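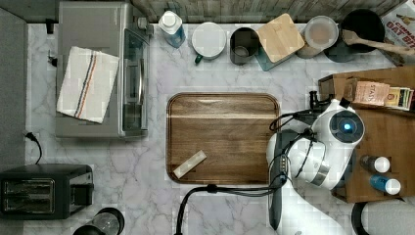 A robot arm with its gripper lowered beside a wooden serving tray on a kitchen counter. Photo: Drivico

Drivico Releases Baltum 2, Planning Software for Robot Arms in Crowded Household Spaces

JUDHOLM, Jan 4, 2021 -- Drivico, a developer of control and perception software for robot arms, today announced the general release of Baltum 2, a motion planning package for manipulation on kitchen counters, worktables and other surfaces shared with everyday objects.

Baltum 2 combines object detection, grasp selection and path planning in a single process. Earlier versions ran these as separate stages, and an arm had to stop and plan again whenever an item in its workspace was moved. The new release updates its model of the surface while the arm is in motion and adjusts the path without a full stop.

"A kitchen counter is a hard place to plan for," said Floor Hendriks, head of software at Drivico. "Bottles, mugs, a toaster, a pan with a spatula lying across it -- each one limits where the arm can go. Our customers asked for a planner that treats those limits as the normal case."

The release pays particular attention to low, flat items such as serving trays, where a gripper finger must come down close to a raised rim without pressing on it. Users can set a minimum clearance for each class of object and review the planned path in a desktop viewer before the arm moves. Small objects resting on a tray are tracked separately from the tray itself.

Drivico tested Baltum 2 over 18 weeks in its Judholm laboratory. The test program covered 1,067 planned tasks in 114 counter layouts. Results are described in a technical note supplied with the software.

Engineering firm Declercq took part in the early access program and has adopted the package for its own assistive robotics work. "Our team spent a good deal of time writing exceptions by hand for clear containers and loose cables," said Wouter Mulder, project manager at Declercq. "Much of that code has now been retired."

Other changes in Baltum 2 include a revised calibration tool for wrist-mounted sensors, a log format that records every rejected path together with the rule that rejected it, and a Python interface for scripting repeated trials. Configuration files from the first version can be imported, although custom collision shapes must be checked again by the user.

Baltum 2 is available now to commercial customers under an annual license. Universities and nonprofit research groups may apply for a no-cost license through Drivico. A maintenance update with support for two-arm setups is planned for May.

About Drivico
Drivico develops planning, perception and control software for robot arms used in homes, laboratories and light industry. The company is based in Judholm.

Media contact
Ans Groen, Communications, Drivico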